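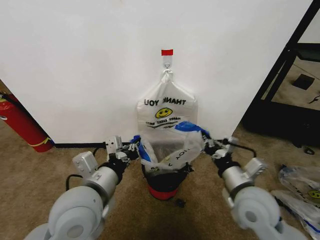 Bin corner – notes, April

Moved the spare bag up onto the wall so it stops ending up under the bench. One small white hook on the panel, strip of red tape above it so people can find the spot. The bag hangs by its handles, knotted around the hook. It's a THANK YOU bag with the smiley, printing reads backward from the room side. Doesn't matter for what we need.

The bin underneath is the small round black one with the red band at the base. Liner is a white shopping bag with some blue on it. It is bigger than the bin, so there is a lot of slack at the rim. Pull it open wide before letting it settle, then fold the extra down over the outside. If the fold is less than 3 fingers deep it slides in when somebody drops in anything heavy.

Américo Cordeiro wants the bin moved to the Latdale bench. I'd keep it by the wall – the floor is level there and the hook is right above.

Bag stock: one carton of 2000 from Skinberg, opened last month, still around 7 bundles on top that haven't been touched. The Guthrie ones are thinner and split at the handles. Use those for paper only.

To do
– second hook, same height, for the Guthrie bags
– fresh tape on the shelf label
– ask Illasska about a bin with a lid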